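Miltside Container Lids, data card

Version of March 25, 2026

Summary

A table of lid sizes for household food containers, 1805 rows, one row per lid. It was put together so that people with a drawer full of odd lids can look up which containers they fit. Measurements were taken with calipers at room temperature and rounded to the nearest half millimeter.

Files

lids.csv: the main table
fits.csv: pairs of lid and container that close properly
notes.txt: remarks on single rows

Columns in lids.csv

lid_id: number, never reused
maker: as stamped on the lid, blank if there is no stamp
shape: round, square, oblong
outer_mm: widest outside measure
rim_mm: depth of the rim
color: one plain word, such as green or clear

Color is the color of the lid's top side. Shades are not recorded, so a green lid is listed as green whether pale or dark.

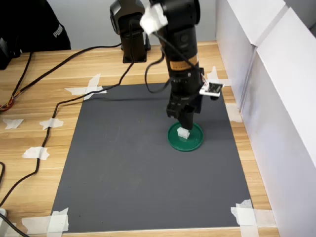 Known problems

The Jorel and Ratell lines share a mold number for over 335 lids. Check rim_mm before trusting a match.
Ostrowski lids made before the rim change have 2 entries each, old and new.
Warped lids were left out. Glass lids are not covered.

Updates

The next version is planned for April and will add oblong lids with vents. Corrections should give the lid_id and both measurements.

License

Free to use and change. Please keep this file with the tables.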